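Keeping the Rosary in October

October has been set aside for the rosary for a long time, and at Lultismont we keep the custom in a small way. Beginning this week, the rosary will be said in the side chapel before the evening Mass, 25 minutes before the bell. Anyone may come. You don't need to be a member of the parish, and you don't need to know all the prayers.

Many people grew up with the rosary in the house and then let it go. Others came into the Church as adults and never learned it. A few have told me they find it dull, or that they can't see the point of saying the same words over and over. I thought I would write a little about it for both groups.

The prayer is built around events in the life of Christ and of his mother, called mysteries. For each one we say an Our Father, ten Hail Marys and a Glory Be. Five mysteries make up the usual rosary. The beads keep your place so your mind is free to stay with the mystery. If you are saying the Annunciation, you think about the Annunciation. The words go on underneath, much as a hymn tune goes on while you follow the verse.

The oldest set of mysteries are the Joyful, the Sorrowful and the Glorious. The Luminous Mysteries were added by Pope John Paul II in 2002, and they cover the public ministry, from the baptism in the Jordan to the Last Supper. Some older parishioners still leave them out, and that is fine. They were offered as an addition and no one is bound to them.

The feast of Our Lady of the Rosary falls on the seventh of the month. It goes back to the battle of Lepanto in 1571 and was first kept under the title of Our Lady of Victory. We will have the full rosary that evening with a hymn between the decades. Hymn sheets will be on the back table. Please return them afterward, as we ran short in August for the Assumption.

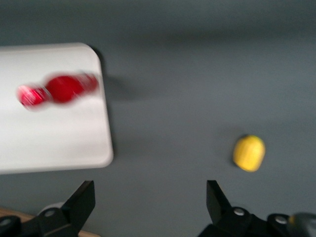 Musa Ugwu writes that he gave up trying to pray all five decades at once and now says one before work and the rest when he gets home, and he asks whether that still counts. He adds that he loses his place in the mystery nearly every time and has to go back, and that by the third Hail Mary he is often thinking about the car.

It does count. The decades may be separated, and many people with young children or long shifts do it just that way. As for the wandering, I would not go back to the start. When you notice your mind has gone off, return to the mystery and carry on from the bead you are holding. Saint Thérèse wrote that she found the rosary hard and that her attention would not stay put. She kept at it, and she trusted that Our Lady saw her good will.

If you are new to it, start with one decade a day for the month. Choose a time you can keep. Read the Gospel passage for the mystery first if it helps. Most of the Joyful Mysteries come from chapters 1 and 2 of Luke, and you can read the whole of that in one sitting. Psalm 121 also makes a good opening for evening prayer, and we will be using it in the chapel.

The Gelterier room will be open after Mass on the feast day for anyone who wants to learn the prayers or go over them. Trí Thân will lead a decade in Vietnamese that night and has printed the words with the English beside them. There are 100 copies, and they are free to take home.

Beads left over from the spring collection are in the basket by the baptistery door. Take a set if you need one. If you have beads at home that you would like blessed, bring them to the sacristy before Mass.

Names of those who have died can still be handed in for the November book. Please print clearly and use one line for each name.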